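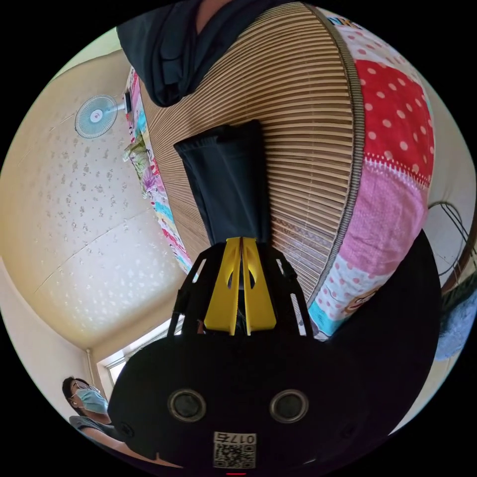

Noten: tunes from the Oláh notebooks

Home Files Issues Wiki Contact

Dance tunes and some songs, typed up from the handwritten notebooks of the Oláh family, village fiddlers. 780 tunes. Plain text notation (ABC) plus one big table. Read the part about keys before you open an issue about keys.

Quick start

Grab the whole folder. Open tunes.csv in any spreadsheet, set the encoding to UTF-8 or the accents turn to mush. Every row has an id, the same id is the file name in /abc. So row hes-a-041 goes with abc/hes-a-041.abc. Paste that into whatever ABC player you like and it should play.

If it doesn't play it's usually the header. Check the K: line first.

What's in here

/abc - one file per tune
/scans - notebook pages, 300 dpi, gray
/text - song words where there are any, Hungarian only for now
tunes.csv - the table
names.csv - people and places mentioned in the margins
fixes.txt - running list of corrections, newest on top

No audio. There are tapes, they're not ours to share.

Where it comes from

Two notebooks, called A and B here. A is the older one, pencil, lots of rubbing out. B is in ink and much neater, partly a clean copy of A, which is why you get near-duplicates. We kept both versions every time. Column same_as links them. Don't dedupe before you look, the B version often drops the pickup notes and sometimes changes the second half completely.

The notebooks stayed in a cupboard in Hestau until Jolán Szűcs talked the family into letting her copy them. She did the scanning over a couple of visits. Binding on A is bad so the inner edge of some pages is dark and the last note on the line is a guess. Marked with ? in the table.

Who did what

Jolán Szűcs - scans, contact with the family, margin notes
Ákos Halász - most of the typing
Katalin Hegedűs - song words, spelling
Yannick Delorme - scripts, the table, this file (blame me)

Every tune was looked at by two people, the typer and one other. Where they disagreed and couldn't settle it both readings are in the file, second one as a comment line starting with %alt.

Columns

id - hes, then notebook letter, then number
page - page as written in the notebook. Notebook A skips and repeats page numbers. Not our mistake, leave it
title - as written, bad spelling and all
title_std - modern spelling, Katalin's call
kind - csárdás, march, wedding, lament, song, other, blank
meter - as we read it, see below
key_written - what's on the page
key_likely - what we think they played
first_notes - opening phrase as scale steps, handy for searching
margin - anything scribbled next to the tune
same_as - id of the twin, if there is one
doubt - ? or empty

Blank means blank. It doesn't mean no. Someone used the kind column to say the family had no laments. They had laments, they just didn't label them.

About keys

Most asked thing. The writer hardly ever put a key signature and then wrote sharps on some notes and left them off others. We typed exactly what's there in key_written and the ABC follows key_likely. So the playback has sharps that the page doesnt. If you want the bare page version, run strip_keys.py from the tools folder. It's ugly but works.

Some tunes wander between major and minor third. Left alone. People keep sending "corrections" for these, please don't.

Meter

Slow tunes are a problem. Written with bar lines, but the bars don't add up and I don't think anyone played them strictly. The typed version keeps the bar lines where they are on the page, even if your player complains. Fast tunes are fine, nearly all 2/4.

Margin notes

Best part of the whole thing if you ask me. Who asked for the tune, whose wedding, who paid late. Katalin is slowly putting them into English. Names of people who may still have close family in the village are shortened to initials in the public table. Need the full ones for proper research, write to Jolán and say what for.

Known problems

- Repeats. Notebook A uses a squiggle that might mean repeat, might mean "and so on". We typed it as a repeat. Probably wrong in places.
- Ornament marks are all typed as ~ no matter what they look like on the page.
- Some song words are attached to the wrong tune. Ones we know of are in fixes.txt
- Double stops in B got flattened to the top note in the early batch. Ákos is redoing them.
- The Wolidine export (the songbook layout people kept asking for) is out of date and missing the newer fixes. Use the ABC.
- Search by first_notes fails if the tune starts with a rest. Just skip the rest.

What you can do with it

Play it, teach it, print it, arrange it. Say it's from the Oláh notebooks and link back here. The family asked for no selling of the scans themselves, so don't put them on mugs or posters or whatever. If you record something Jolán would love a copy for the family.

Not so good for: big claims about Hungarian music as a whole. It's one family, one area, what they felt like writing down. The hits everybody knew are mostly missing, they didn't need the paper for those.

Sending fixes

Put the id, the page and what you think it says. Look at the scan first, not a version you know from a record. One fix per message please, long lists get lost. I get to them in the evenings so give it a bit.

To do

finish double stops
margin notes in English
index of places
ask about the loose sheets tucked in the back of B, nobody has typed those
better README

Last updated: June 28, 2018

Comments

Bianka Juhász
Lovely work! Played through the wedding tunes with my students and hes-b-112 is now stuck in all our heads. One question, is the title on that one a surname or a place? My grandmother says place.

Yannick Delorme
Place, I think, a farm outside the village. Will add it to names.csv. Thank your grandmother

strings_and_rosin
csv opens as garbage in my spreadsheet, all the ő come out as question marks??

Yannick Delorme
UTF-8, see Quick start. Import it, don't double click it.

strings_and_rosin
ok works now thx

Ákos Halász
Double stops done up to the middle of B. The marches are next, they are worse then I remembered.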